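Clearing the Desk: A Conversation with the Facilities Office

The Florach building has 600 desks, and meals are permitted at all of them. Responsibility for what remains after a meal lies with the person who ate it, under a rule the facilities office introduced in January. The head of the office spoke with the Moreck staff bulletin about how the rule is meant to work.

"People assume we want to stop them from eating at their desks," she said. "We have no such plan. The cafeteria seats 100, and we know very well that it cannot serve everyone at noon."

Her office asks that meals be kept on the desk mat, which can be wiped down. Bare wood is harder to look after, and stains from sauces and oils have been the most frequent reason for refinishing a tabletop. 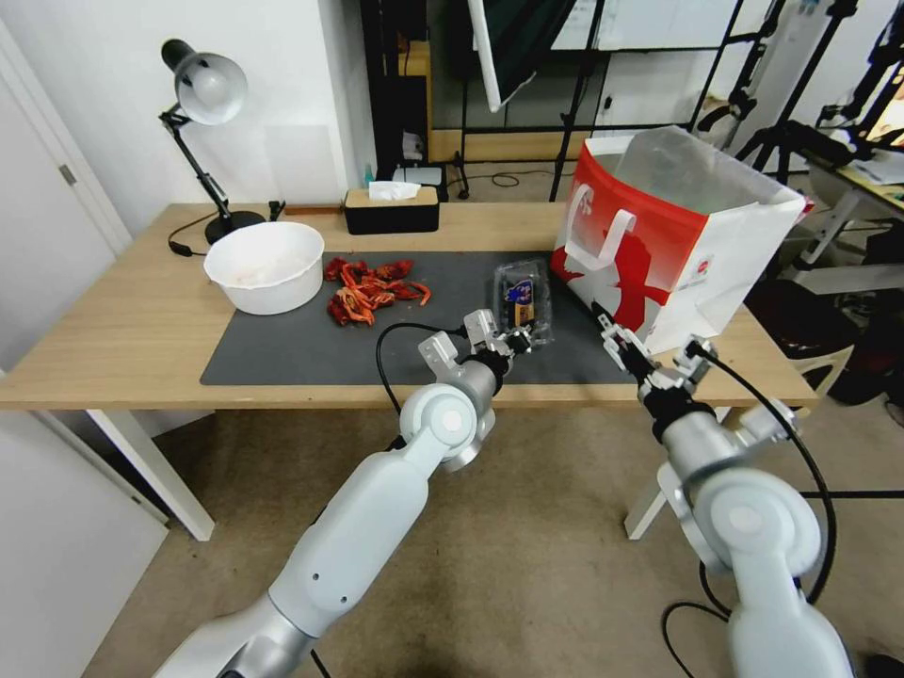

Bowl, clear plastic container and paper shopping bag at a desk in the Florach building.

Asked where a person should begin, she named the loose scraps. "Shells, stems, peelings, whatever is lying on the mat. Put them in the bowl if you have one, and carry the bowl to the food waste bin in the pantry. Please do not sweep them into the basket under the desk."

Bowls are scraped and rinsed next. Containers that still hold food should be closed firmly and either taken home or placed in the pantry refrigerator, marked with a desk number. The refrigerator is cleared every Friday, and the office does not make exceptions. 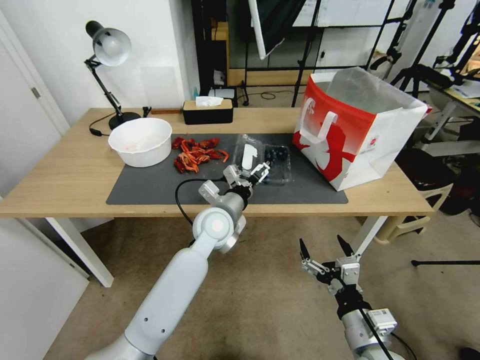

Page last changed: Sat 23 October

Paper shopping bags have been the subject of some correspondence. A sturdy bag left standing open on the desk is convenient for clean packaging, the head of the office said, and she has no objection to it during a meal. Food scraps should stay out of it. "Paper softens. We have had bags give way in the elevator at Iven, and the carpet there had to be cleaned twice."

She was also asked about lamps and tissue boxes, which several departments had requested permission to keep. Both may remain at the back of the desk. Tissues are suitable for a small spill, but the mat itself should be cleaned with the spray and cloths supplied in each pantry.

The whole task should take no more than 20 minutes, and in most cases far less. Requests for a replacement mat may be made to the facilities desk at extension 3404. Staff in the Wattimena annex should continue to use the paper form until their pantry is reopened.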